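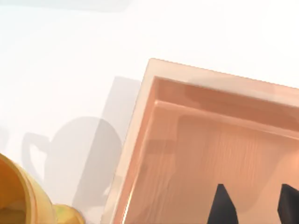

Limescale forms wherever hard water is left to dry. The minerals stay behind as a thin grey film, and each further drying adds to it. Kettles, taps and mugs are the usual places. Keep one tray for descaling work, large enough to take several small parts and with a raised edge to hold drips. A tray in a strong plain colour, such as the peach-pink one next to the yellow mug, shows up well on a white table, and white flakes are easy to see against it when rinsing.

For a kettle, mix one part white vinegar with two parts water. Fill to just above the scale line, bring to the boil, switch off and leave for an hour. Empty, refill with clean water, boil and empty again. Heavy scale may need a second treatment. Do not scrub a concealed element with wire wool.

Tap nozzles should be unscrewed and left in the same mixture for 9 hours, then brushed with an old toothbrush. Rubber washers are taken out first and washed in plain water. Refit by hand — pliers will mark the finish.

Never use vinegar on marble, limestone or enamel. Never mix it with bleach.
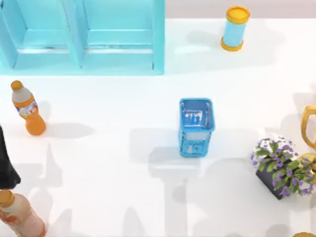
Jerkirance Housing Co-operative — Home Upkeep Team

Citric acid crystals are the alternative where the smell of vinegar is a nuisance. Dissolve 5 level teaspoons in a litre of warm water. Store the crystals dry, in a container with a close-fitting lid, labelled and kept apart from sugar and salt. An open shelf is suitable if it is out of reach of children and away from the cooker.

Descale kettles every two months in hard-water areas. Filters should be checked in January and replaced if the mesh is torn.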